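About Baird

Baird is a translation and interpreting office in Lastitz. We translate documents for people and small businesses, and we send interpreters to appointments, hearings, site visits and meetings. Our main languages are Turkish, Hindi, German and English.

How we started

Şengül Çetinkaya and Sarla Shukla opened the office in two rooms over a bakery on the market square. Both had worked for larger agencies and both wanted to know who their clients were. Most of the first jobs were birth certificates, school records and rental contracts. A good part of our work is still of that kind.

Yavuz Karabulut joined as the first full-time interpreter. İlker Demirtaş came later to take over technical work, which until then had been passed to freelancers. In December 2021 we moved to the present office on the ground floor of the old Zokico building. There is a ramp at the side entrance and parking behind the building.

What we do

Personal documents. Certificates, diplomas, court papers, medical letters and driving records. Certified translations are stamped and signed in the office and can be picked up or mailed. Please send a clear scan first. We give a fixed price before any work begins, and the price does not change unless the document does.

Business documents. Contracts, price lists, staff handbooks, safety sheets and websites. Each text is translated by one person and read by a second. If you have a word list that your company already uses, send it along with the file and we will follow it.

Interpreting. In person within 68 miles of Lastitz, and by phone or video anywhere. For medical and legal appointments we ask for the names and subject ahead of time so that the interpreter can prepare. Everything said in an appointment is confidential. Interpreters do not give advice, and they do not leave things out at the request of either side.

Who works here

Şengül Çetinkaya runs the office and translates legal texts from Turkish and German.

Sarla Shukla translates from Hindi and checks most of the certified work before it is stamped.

Yavuz Karabulut interprets at clinics, schools and the district court. He also sets the interpreting schedule, so calls about dates and changes go to him.

İlker Demirtaş handles manuals, parts lists and training material.

Tuncay Özkan answers the phone, prepares quotes and sends the invoices. He speaks Turkish, German and English.

We also work with five freelancers for languages we do not cover ourselves. They sign the same confidentiality agreement as the staff. We tell you beforehand if your job is going to one of them.

Technical and industrial texts

Manuals and work instructions are a steady part of the office's week. They need someone who will ask what a part is called before choosing a word for it, and they need the same word on every page. We keep a separate term list for each client and update it after each job. Karora, a packaging company that has been with us since the first office, now has lists in 4 languages.

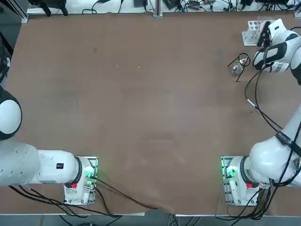
Two white robot arms mounted at the edge of a brown tabletop.

For longer manuals we send back the first chapter early, so that questions about wording can be settled before the rest is done. Layout can be kept as it is in most file formats. Drawings with text inside them take longer, and we quote for them separately.

Prices and turnaround

A certificate of one page is usually ready in 2 working days. Longer texts are quoted by the word and interpreting by the hour, with travel listed on its own line. Rush work is possible when the schedule allows it and costs more. Canceled appointments are free of charge up to the day before.

Contact

The office is open on weekdays from morning to late afternoon and closes for lunch. You can come in without an appointment to drop off or collect papers. For a quote, use the form on the contact page and tell us the language, the number of pages and the date you need it by.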